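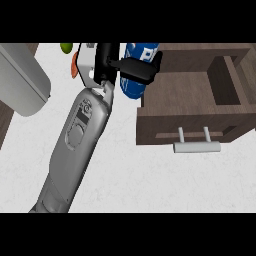

Villads Frandsen
Staff Writer, Wukeston Young Readers' Guide to Public Schools

How a School Lottery Works

Most public schools in the United States take students by address. The school district draws lines on a map, and the students who live inside a set of lines go to the school inside it. The area inside the lines is called an attendance zone.

Some public schools do not use attendance zones. Students from anywhere in the district may apply to them. Two common types are magnet schools, which have a special subject such as science or music, and charter schools, which are paid for with public money but run by a separate group. When more students apply to one of these schools than it has room for, the school needs a rule for deciding who gets in. One such rule is a lottery.

A school lottery is a random drawing. Random means that the order cannot be known ahead of time and that no person picks it. It has nothing to do with lottery tickets sold in stores. It costs nothing to enter, and the prize is a seat.

Seats and applications

A seat is one place for one student in one grade. A school with four sixth grade classrooms and 25 students in each room has 100 seats in sixth grade. The number of seats is set before the drawing and depends on the size of the rooms, the number of teachers and the budget.

An application is a form that a parent or guardian fills out. It usually asks for the student's name, birth date, address and current grade. It may ask for proof of address, such as a utility bill. It does not ask for grades or test scores if the school admits by lottery alone. Some magnet schools do look at grades or hold auditions, and those schools are using a different rule.

Applications have a deadline. In the Lillness district the deadline is in winter and the drawing is held in April. An application that arrives a day before the deadline has the same chance as one that arrived on the first day. Being early does not help. Being late does matter, as late applications go to the bottom of the waiting list.

Priority groups

Many lotteries are not one single drawing. Before the drawing, some students are placed in a priority group. A student in a priority group is offered a seat before students who are not in one.

The most common priority group is siblings. If a student already goes to the school, a brother or sister who applies is moved ahead. The purpose is to let families use one school, one bus route and one calendar. Other priority groups can include children of school employees, students who live near the building, and students from families with low incomes. The rules are different from place to place. State law controls some of them, and the school or the district controls the rest.

A priority group can also be limited. A school might hold a certain share of its seats for students who live nearby and leave the remainder open. If there are more students in the group than seats held for it, the group has its own drawing.

A drawing, step by step

The Obradović School in Lillness has 100 seats in sixth grade. One spring it received 227 applications for them. The school has one priority group, siblings, and 16 of the applications were in it.

First, the 16 siblings were each given a seat. That left 84 seats.

Second, the 16 siblings were taken off the list of applications. That left 211 students.

Third, a computer program gave each of the 211 students a number from 1 to 211, with no number used twice. This is the random part. The program does not know anything about the students except an ID code.

Fourth, students with numbers 1 through 84 were offered seats. Students with numbers 85 through 211 were placed on the waiting list in order.

The chance of getting an offer for a student who was not a sibling was 84 out of 211. Every student in the drawing had that same chance. The chance for a sibling was 16 out of 16.
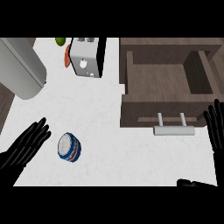 Two black robot hands, a small can and an open drawer on a marble counter. Computer-rendered picture.

The waiting list

An offer is not the same as enrollment. The family has to answer it, normally within a set number of days. Some families say no. They may have moved, or they may have been offered a seat at another school they like better. If a family does not answer by the due date, the offer ends.

Each time a seat opens, the next student on the waiting list gets an offer. If three of the first families at Obradović say no, the students with numbers 85, 86 and 87 are called. The list keeps moving through the summer and sometimes into the first weeks of school. Most waiting lists end when the school year does, and a student who still wants a seat has to apply again.

A waiting list number can also go up. If a student is already on the list and an older sister is offered a seat, the younger student may now count as a sibling and be moved ahead of students without priority. This surprises some families who were watching their number.

More than one school

A student can often apply to more than one school. In some districts each school holds its own drawing, and a student might get 2 offers or none. The family with two offers must turn one down, and that seat goes back to the school to be offered again.

Other districts use one form for all the schools. The family ranks the schools in order: first choice, second choice and so on. A computer then matches students to schools using the rankings, the priority groups and the random numbers together. Each student gets one offer at most. Bustdale changed to this method after years of separate drawings. Families there are told to list schools in the order they really want them - under Bustdale's matching rules, putting a popular school first does not hurt a student's chance at the second one.

Why people disagree

Supporters of lotteries say that a random drawing treats each application the same way. A student does not need high scores or a parent who knows the principal.

Critics point out that a lottery only includes the students who apply. A family that did not hear about the deadline, or that could not read the form, is not in the drawing at all. Getting to a school across town may also be hard without a bus. Some people would prefer that districts spend their effort on the zoned schools, so that fewer families feel a need to apply somewhere else. Others want more schools of choice, so that fewer drawings are needed.

Words used on this page

Attendance zone: the area on a map that is served by one school.
Sibling priority: a rule that moves brothers and sisters of current students ahead.
Offer: a message saying that a seat is available to a student.
Enrollment: the step in which a family accepts the seat and the student is signed up.
Waiting list: the ordered list of students who did not get an offer in the drawing.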